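How to Set Up Home Charging for Your First EV
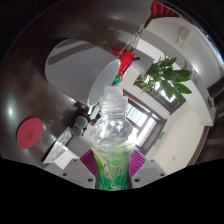 Oľga Kratochvíl
Home Charging Editor
Jan 2, 2024

I got my first electric car in August and spent the first two weeks charging it from a regular outlet in the garage. It worked, kind of! I was adding a few miles an hour and going to bed every night doing math in my head. So if you just brought an EV home and you're staring at the cord that came in the trunk, let me walk you through what I did next (including the part I'd do differently).

Start with how far you drive

Before you shop for anything, write down your miles for a normal week. Mine came to 336, mostly the commute to Fenthorpe and back plus the usual running around. If you drive a lot less than that, a regular outlet may be all you need. Plug in at dinner, unplug at breakfast, see where the battery is on Friday. If it keeps slipping, you want a 240-volt charger.

Look at your panel

Open the little door on your breaker panel and find the number on the main breaker. Take a photo of the whole thing with the labels showing. Don't take the metal cover off, that's for the electrician. When you call for quotes, send the photo along with one of the spot where you want the charger. I got three quotes this way without anyone having to drive out to the house.

Pick the circuit size

A charger pulls power for hours at a stretch, so in the US the circuit has to be bigger than what the charger draws. A 50-amp circuit gives you 40 amps of charging, and that's what I went with. My car can't take more than that at home anyway. Check your manual for the onboard charger limit before you pay for a bigger circuit you can't use.

Hardwired or plug-in?

I went back and forth on this one forever. I ended up with a Bekano wall unit, hardwired, and my neighbor has the Farner with a plug so he can take it along when he moves. If you go with the plug, ask for a heavy-duty outlet made for EV charging. The cheap dryer kind can overheat when it's used hard every night.

Think about the cable before you drill

Okay, this is my mistake. I had the unit put on the back wall and my charge port is on the front fender, so now I back in every single time. Park the car the way you like to park it, then run a garden hose or a piece of rope from the wall to the port. Leave enough slack that you can step over it.

Permit and install day

Ask your electrician who pulls the permit. Mine did, and the inspection was quick. Clear out the space under the panel the night before, and expect the power to be off for part of the job.

Set your schedule

Most cars let you do this from the screen. Look under charging, save your home location, and pick a start time after your utility's cheap rate begins. Set it in the car or in the charger app, but please don't do both! I had the two fighting each other for a week and woke up to no charge at all. I also have a daily limit of 90 percent, but your manual may suggest something lower, so go with that.

Next up I'm trying the Bassi cable holder, once I find a stud in that wall.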